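I bought the Imetti football boots in January, for playing on the small artificial field in Putby. I play as a left back in an amateur team, two evenings in the week, and my feet are quite wide. My old pair was from Maruyama and it lasted four seasons, so I compare with them often.

The first impression was good. The upper is soft, and the laces stay tied for a whole match.

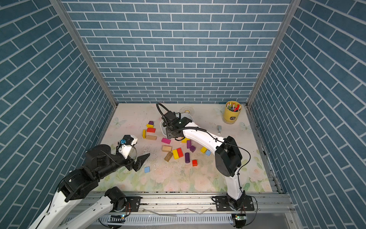

## Fit and comfort

They are narrow in the toes. I took my usual size and for the first 4 games I had a blister on the small toe, always the left foot. Then the material gave a little and the problem was gone. My teammate Deok-su Yeon has slim feet and he had no pain from the first day. If your feet are like mine, please try half a size bigger.

The heel is the best part. It holds firmly when I turn, and with the Maruyama pair I was slipping inside the shoe all the time.
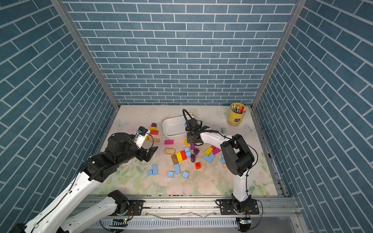 The studs are short and many, so on artificial grass they grip well without stopping the foot too hard. On natural grass after rain I fell two times in one half, and our coach Glenys Oakley sent me to change shoes. I would not buy them for such a field.

## Wear

The sole is still whole. The glue at the left toe has opened a few millimeters, and I closed it with shoe glue from the supermarket. The insole became flat by summer and I replaced it.

I give four stars of five. For a wet field I will look at the Irketti model with longer studs.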